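Play food

Play food is any toy made to look like food, drink or the packaging food comes in. Usually sold with toy kitchens, dishes and shop counters. Made of wood, felt, tin, plaster, wax, rubber or plastic, depending on the period. Not to be confused with display food (see Food model), which is made for restaurant windows and is not meant to be handled.

History

Early pieces were made for dollhouses. Painted plaster hams, fish and loaves, often glued to the plate. Easily chipped. Complete sets are rare and surviving ones tend to be missing the smaller plates.

Tin groceries came next, mostly miniature cans and boxes with printed labels, for toy shops with a counter and scale. The Okberg works turned these out in large numbers, and its trade list at one point ran to 1,188 items, counting color variants seperately. Production stopped when the tin was needed elsewhere. It did not restart.

Plastic took over after that. Hollow, light, washable, cheap to mold in one color. Holloway sold a 55-piece box that stayed in its catalog for years with only the lid changed. Fruit first, then breakfast items, then fast food.

Types

Whole pieces, molded in one shape. Cutting sets, where the parts are held by hook-and-loop tape or magnets and come apart with a blunt knife. Stacking sets (burgers, sandwiches, ice cream). Packaging, meaning bottles, cartons and jars, generally empty and sealed shut.

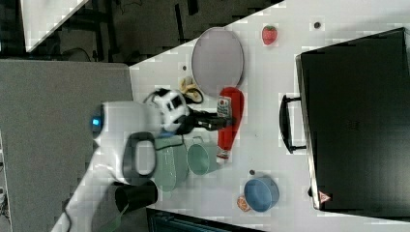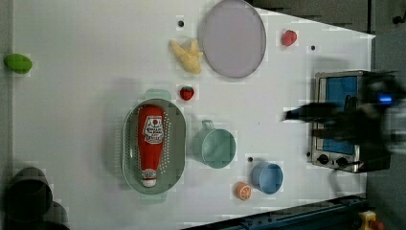
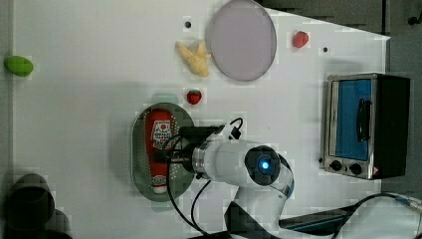
Fruit remains the largest group in most ranges. Shapes are simple and the color does most of the work, so a piece can be recognized even when badly molded. Bananas are the exception, sold both closed and peeled. The peeled kind, like the yellow one lying beside the plate, has flaps that spread outward and is harder to pack flat. Kolter dropped its peeled version for this reason and brought it back 3 years later after complaints from stores. Strawberries and limes rarely change from one range to the next.

Scale

No agreed scale. Dollhouse food is normally one-twelfth. Kitchen play food runs anywhere from half size to full size, and pieces within the same box often dont match, an egg as big as a pear for instance. The Plalitz Toy Museum sorts its holdings into 7 size classes, which some collectors also use.

Safety

Small parts are the main concern, grapes and peas especially. Many makers now join these into a bunch or a pod. Paint on older pieces may contain lead. Scented food has been withdrawn from several ranges, as young children tend to bite it.

See also

Dollhouse
Toy kitchen
Toy shop (miniature)
Food model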